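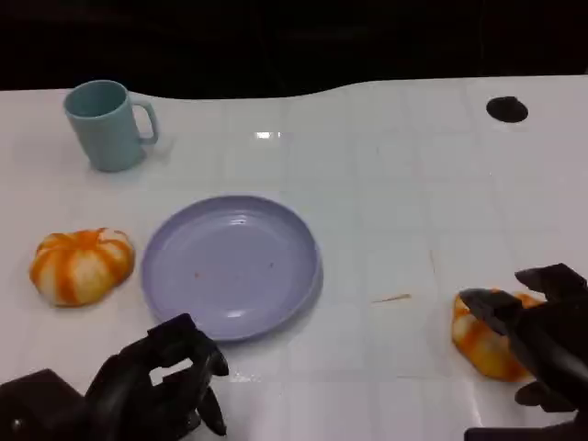

What is plastic tableware?
Plastic tableware is the family of plates, mugs, cups and bowls molded from plastic and meant to be washed and used again, as opposed to the thin disposable kind sold by the sleeve for parties.

Plastic tableware has been a fixture of family kitchens, school lunchrooms, campers and back porches for so long that most people who own it could not say when they bought it. It is light, it comes in cheerful colors, and it generally forgives being dropped, all of which make it dear to households with small children. Many families keep a stack of it on a low shelf, where little hands can reach it and help set the table.

Plates
The everyday plate is round, with a rim raised a little above the eating surface to keep peas, sauce and runaway crumbs where they belong. Plates made for toddlers usually have a steeper rim, and some are divided into sections, though a good many parents find that an undivided plate stays useful for years longer. Soft colors such as lavender, mint and pale blue have long been favorites, and it is common for a family to give each child a color, which settles a surprising number of arguments before supper.

Mugs and cups
A plastic mug differs from a plastic cup chiefly in its handle, which should be wide enough for at least two fingers. Straight-sided mugs are popular because they are easy to wash by hand, and cups without handles usually nest more neatly in a crowded cupboard. Some plastic mugs are meant only for cold drinks and others can take cocoa or soup, so it is always worth turning one over and looking for the maker's marking on the bottom.

Among regional makers, the Jokwood works at Cirkmont is fondly remembered for its mix-and-match line, which listed 91 pieces in its fullest catalog, from egg cups up to a salad bowl big enough for a church supper. The smaller firm of Kassab made mugs only, in some 321 combinations of color and size, and collectors still trade them at the Cirkmont fair in October.

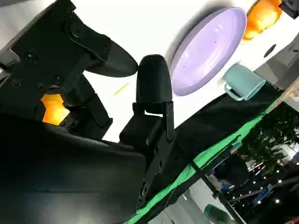

Collecting of this sort is a gentle hobby and not a costly one. Most pieces turn up in boxes of mixed kitchen goods, and a person with a little patience can put together a table for six without two plates alike. The Atunik town museum keeps 1,026 pieces of household plastic, most of them handed in by local families, and shows a selection each fall on tables laid as they might have been at home.

Seasonal tables
Because it is so plain, plastic tableware takes kindly to decoration. In autumn a small ornamental pumpkin may be set beside each plate, either a real one or a toy or foam version, and the striped orange and cream sort looks especially well next to purple or blue-green. Children often like to carry the pumpkins from place to place, and the meal goes on around them. A white tabletop suits nearly every color and shows up spills right away, so they can be wiped before they dry.

Care
Warm water, dish soap and a soft cloth are enough for most pieces. Rough scouring pads leave fine scratches that hold on to stains, tomato sauce being the best-known culprit. A paste of baking soda and water, left on for an hour or so and rinsed well, will usually fade a stain. Pieces that have cracked or gone rough at the rim are best retired from the table, and many go on to a second life under flowerpots or in the paint box.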